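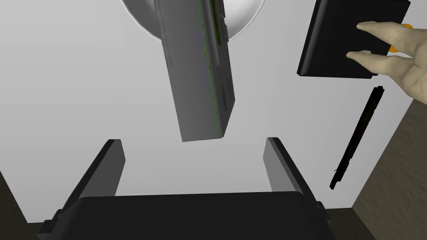
Gunvor Forsberg wrote in after my last post to ask whether a robot that only ever practices on a computer is practicing anything at all. Good question, Gunvor! I took it with me to the open day at Clusus in Javesby on Tuesday and asked it to pretty much everyone I met.

The short version is that they think so, mostly, with some grumbling. Clusus makes planning and control software for robot arms, and nearly all the testing happens in simulation before any of it gets near a motor. I'd expected a big hall with cages and warning stripes. I got carpet, a lot of monitors and very strong coffee, and I was perfectly happy.

Folke Boström had the first demo. Their planner is called Fasine, and what it does is work out how to get an arm from one place to another without hitting the table, the dishes or the other arm. It tries 200 paths before picking one (they can turn that up, but then you wait). He let me drag the goal around with a mouse and watch the ghost lines redraw, and I went back for a second turn as soon as the kid in front of me was done.

The rooms they test in are much homier than I'd imagined. You get a wooden door, a canyon on the wall, a bowl on a white table, even a violin underneath, and two arms in the middle of it all. I asked why the walls needed decorating. Folke said the perception people get nervous when everything behind the gripper is gray, and so do their networks.

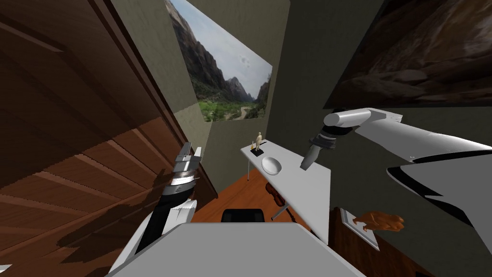 The perception corner

I stayed longest at this one. Åsmund Løken was running a batch of 203 rooms, same task, different lighting and different camera tilt in each. When a run fails you can click it and scrub back to the moment the object estimate starts drifting away from the object. It's weirdly gripping to watch a little outline slide off a bowl! He says shadows are still the worst, especially the arm's own.

Then there's the contact problem. Simulated fingers closing on a thin board can jitter, or sink in a hair, and the controller learns to rely on it if you let them. Their fix is to vary the friction and the finger stiffness from run to run, and to throw out any grasp that only works at one setting. I asked how many that was and got a pained look. 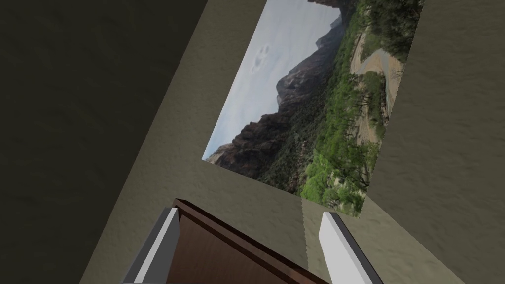
Liv Rustad

A couple of practical things if you go next time. The log viewer demo is upstairs and easy to miss, and it only runs for 30 minutes. Bring questions, they like questions. Parking is behind the building, and the front door sticks, so push.

Gunvor, I'm still chewing on yours. Folke's answer was to come and see the real arm in the fall, and I've already said yes for both of us.

Last updated: May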